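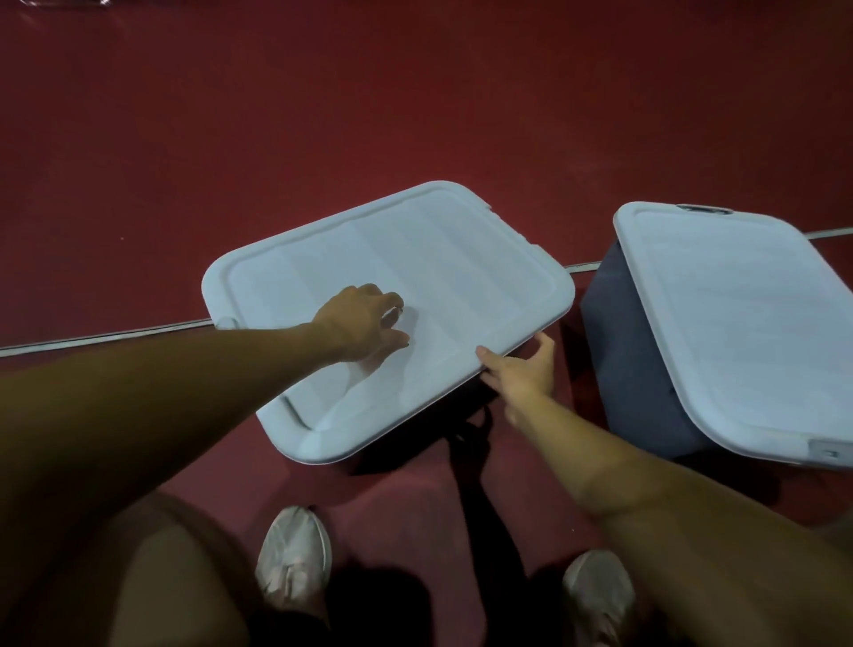 Two bins, one red floor, somebody in white sneakers doing the work.

OK so, open day at the Lurnmont place. Writing this fast before I forget it all, and I have to be up at six.

Got there late. Parking was a mess, they'd sent everyone to the overflow lot behind Maltham Tire and then the gate between the two was locked, so a whole line of us walked the long way around. Missed the welcome talk. Caught the second half of the tour, then the demos, and the demos were what I came for anyway.

The thing they're working on is called Kudden. It's household lifting and tidying, mostly storage bins. Lids, latches, moving them, stacking them. I know how that sounds. I drove an hour for storage bins. But I pack for a living (well, I run the stock room, same thing) and lids are the worst part of my day, so I was the ideal audience.

First half was people doing the job. They record a person handling a bin from the person's own point of view, over and over, and the robot side learns from that. One hand on top of the lid, the other at the front edge with the thumb up and fingers under. I do exactly that. Never once thought about it. Went home and tried it on the Christmas box and yep, same hands.

They've got 1,031 recordings so far. The guide said 361 of those are tilting, just tilting, and that it's still not enough. Somebody asked why not just film more flat lifts and she said flat lifts are easy, the arms had those by January. When you tip a bin whatever's inside slides and the weight goes somewhere else. Makes sense. I've had a bin of door hinges do that to me, and my foot remembers.

Also the floor. There's a metal strip running across that red floor and I asked if it was a marker for the robot. Nope. It was in the building when they moved in. They kept it since real houses have strips and edges all over the place, and the wheeled base used to get hung up on it. Took them weeks to sort out, apparantly.

Then the robot demo. Two arms on a rolling base, nickname Prothero, didn't catch why. Slow. Slower than I wanted. It rolled up, stopped, thought about it, put one gripper flat on the lid, and then a long wait where a kid behind me said "is it broken" pretty loud. Then the other gripper came in underneath and the bin tilted. People clapped! I clapped. It was a bin.

They ran it 18 times over the afternoon and kept the score on a whiteboard, which I liked a lot. 13 good ones. The misses got written up too, with one-word reasons. "Slip." "Slip." "Latch." "Slip." "Me" (that was the operator, he'd hit stop by accident). More places should do the whiteboard.

Latches are still mostly no. It'll push one closed if it's lined up right, opening is another story. I asked about cracked lids, because mine are all cracked, and got a laugh and "please mail us one." I might. I have plenty.

Stuff I'd change:

Chairs. There were none by the demo area and it was a two hour stand.

The sound. The guide had a little clip mic and the fan by the loading door ate half of what she said. I'm sure I got some of this wrong.

A sign for the bathroom.

Coffee was good though, and free, and they had those square shortbread things. Had four. Lunch, basically.

Would I go again, yeah. They're doing another one in October and supposedly it will be stacking by then, three high. I'll beleive it when I see it but I do want to see it. If you go, park on the street, not at the tire place.

Will try to put up the rest of my notes this weekend. The charging dock bit is a whole page and my handwriting is terrible.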